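The soup lady of Iturra doesn't want her name in this. Fine by me. "Everyone who needs to find me knows where I am," she says, and goes back to the onions.

2 December 2019

She runs a supper club out of her own kitchen. Two nights a month, one soup, bread, that's the menu. Started in June, after she left a desk job at Flota, the freight company. Before that, years of cooking for family and no plan at all.

I ask why soup. Long pause. "Because you can't rush it and you can't really show off with it either. People sit down. They have to wait for it to cool. So they talk to each other."

Her grandmother cooked for the harvest crews, she says, and the recipes came down to her mostly as arguments. Barley or no barley. Whether the beans get soaked. "My aunts still don't agree on the beans. I soak them. Don't print that." (She said later I could.)

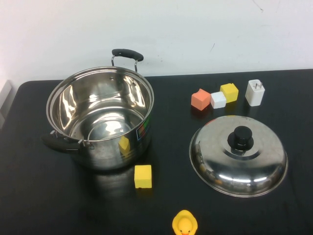 Money is the part she'd rather skip but we get to it. She put 2000 dollars of savings in at the start and most of it went on bowls, chairs and the permit. The permit took 4 trips to the county office. "Wrong form, then right form, wrong window. Then lunch." She laughs about it now. Didn't at the time.

Guests pay what she calls a fair plate, same price for all. Kids eat free. She did try taking bookings through Ritix, the ticket site, and gave up after two suppers. Too many emails. Now there's a phone number and a paper calender on the fridge.

How does she know how much to make? "I don't. I make what I'd make for a wedding and send people home with jars." The jars are supposed to come back. Some do.

We get onto salt and she gets serious all of a sudden. Salt early, a little, then leave it alone until the end. Same with vinegar, only a spoonful, right before serving. "If a soup tastes tired it wants vinegar. People keep throwing salt at it and then it's tired and salty."

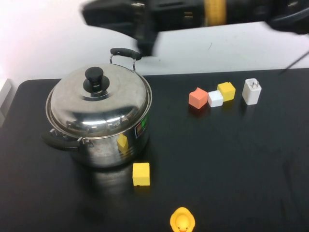

The waiting list was at 419 names last time she looked, which suprised her more than anyone. She has been offered a proper room, over the old Zemix shoe factory, with space for three times the tables. She went to look at it. Nice windows. She said no.

"I'd need staff. Then I'm back to running a schedule, and I've done that." Would she ever change her mind? Shrug. "Ask me when my knees go."

What's next then. A squash soup she's been fighting with since the fall, too sweet every time. She's trying it with sour apple. Also a chowder, maybe, if the fish guy comes through.

She hands me a jar on the way out. Lentil. I'm told to bring the jar back.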